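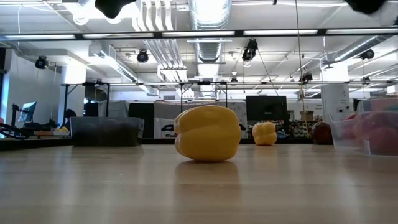 Figure 4. Start of a sorting trial: two yellow peppers on the table, a bin on either side.

4.2 What went wrong with the peppers

We ran 752 trials with the Noltine policy, and I'll admit the yellow peppers gave me more trouble than anything else in the set. They're glossy, they're lobed, and the size you see depends a lot on how far back they sit (compare the two in Figure 4). Our depth estimate got fooled by the shine on the tabletop too, so the gripper would aim low and nudge the pepper before closing. Ilham Abou Zeid suggested masking out the reflection before the grasp step, and wow, did that help! In the next 20 runs we had only 4 bad grasps, down from 18 in the 20 before. The ones left over were mostly fingers landing on a bulge and sliding off, a problem we come back to in Section 5.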